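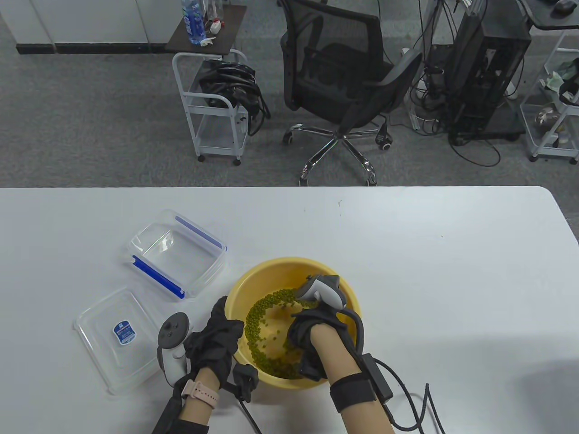

Section 4. Sorting, rinsing and storing dry beans

Dry beans should be sorted by hand before they go into the Rokstead sprouter or into a storage box. The sprouter has narrow drain slots, and a single small stone can block one or scratch the tray. Work on a light-colored table with a wide basin, and have the storage box and its lid within reach. With green mung beans, a yellow basin works well: when the layer is pushed into a crescent, the bottom shows through and split or dark beans are easy to pick out. Leave the box open with the lid lying flat next to it until the beans are ready to go in.

4.1 What you need

Basin, wide and shallow, with a smooth bottom
Storage box with clip latches
Small dish for rejected beans
Measuring scoop (supplied)
Clean dry towel
Fine strainer, if you plan to sprout the beans the same day

The Caldeira basin sold with the larger kit is suitable. Any food-safe basin of similar width can be used in its place. Do not use a basin with a ribbed bottom. Beans lodge between the ribs and are hard to sort.

4.2 Sorting

1. Wipe the basin and the table. Both must be completely dry.

2. Pour in enough beans to make a thin layer. Do not fill the basin. Large quantities should be sorted in batches.

3. Rest one hand on the rim to hold the basin steady. Put the other hand flat on the beans and push them gently to one side.

4. Draw the beans back across the bottom a few at a time. Look for stones, bits of stem, clumps of soil, and beans that are shriveled, broken or have small round holes.

5. Put anything you remove into the reject dish. Do not drop it back on the table, where it can be swept up with the good beans later.

6. Turn the layer over with your fingers and repeat steps 3 and 4.

7. Tip the basin slightly and let the beans roll to the low side. Flat pieces of husk tend to stay behind. Wipe them out with the towel.

Note: Thin gloves may be worn. Check the fingertips for lint or dust before you start.

Caution: Small round holes are a sign of insects. If you find more than a few such beans, discard the whole batch and wash the basin with hot water and dish soap before opening another bag.

4.3 Filling the storage box

Beans for storage must not be rinsed. Go directly from sorting to filling.

1. Check that the inside of the box and the underside of the lid are dry. Run a finger along the seal.

2. Scoop the beans from the basin into the box. For the last of them, lift the basin by its rim and pour slowly over one corner.

3. Stop below the rim of the box. Beans caught under the lid will keep it from sealing.

4. Set the lid on squarely and close the latches. On boxes with two latches, press the middle of the lid down while you close the second one.

5. Write the month of filling on a piece of tape and stick it to the side of the box. Do not cover the label that came on the lid.

Store the box in a closed cabinet away from the stove. Beans filled in December and kept this way can be used for sprouting through the following December. Older beans are still fine for cooking but sprout unevenly.

4.4 Rinsing before sprouting

1. Measure 206 grams of sorted beans. This fills one Rokstead tray after soaking. Do not exceed this amount.

2. Put the beans in the strainer and rinse under cool running water, moving them with your hand, until the water runs clear.

3. Return them to the basin and cover with cool water to twice their depth.

4. Skim off any beans that float.

5. Soak for 13 hours at room temperature. Keep the basin out of direct sun. The room should be no warmer than 73 °F.

6. Drain, rinse once more and go to Section 5, Loading the tray.

Caution: Do not soak beans in the closed storage box. They swell, and the pressure can crack the latches.

4.5 Cleaning up

Check the table and floor for loose beans. They are slippery on hard floors and hard to find in carpet, so sweep or vacuum before walking through with the basin. Wash the basin, scoop and strainer in warm soapy water. The basin and the scoop may go on the top rack of the dishwasher. The strainer may not.

Replacement latches are sold in pairs under part number 3269. They fit the Gulik and Budeck boxes in both sizes. To change a latch, open it fully, slide the old piece sideways off its pin and press the new one on until it clicks.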